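Trurketti Bench Scene Kit, household set

The Trurketti kit is a set of simulated rooms and a matching bench mount for people who run a seven-axis arm at home or in a shared workshop and want to try a pick routine before powering the hardware. It was put together by Raphaël Texier and Marlene Görtz at the Stokau workshop, where the arm time is booked in 50-minute slots and the simulator is not.

What is supplied

Steel mounting plate, 12 mm, drilled and deburred
Clamp set for bench tops up to 790 mm deep
Scene files: kitchen, hallway, bathroom
Object library with separate collision meshes
Printed setup sheet

The arm, controller and gripper are not included. A computer with a discrete graphics card is required. The scene files occupy 2,607 MB on disk after unpacking.

Setup

Bolt the plate to the bench first and level it before fitting the arm. Measure from the plate center to the front edge of the bench and enter the value in the base offset field. Leave the rotation field at zero unless the arm is mounted sideways. An error of a few millimeters here shows up later as a gripper that closes beside the object, and it is tedious to trace.

Run each routine in the simulator at full speed, then on the arm at reduced speed with a hand on the stop button.

Bathroom scene

Small items are grouped on top of the toilet tank, with a candle in its holder among them. The wall behind is hexagonal tile. Approach from above is the default.

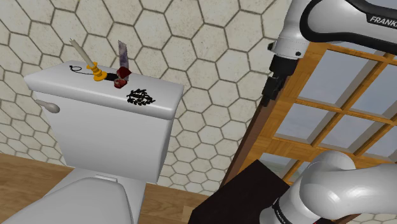

Friction values are stored per object and can be edited in the library file. Paora Rakena's settings for hard, smooth surfaces are loaded at install — they suit rubber fingertips and should be lowered for bare metal ones. Randomized placement is off by default. When it is on, the limit is 2,000 layouts per batch.

Ordering

Plates are cut in batches, and the next batch ships in July. The Ogilvie adapter for older benches is sold separately. Replacement clamps are available singly.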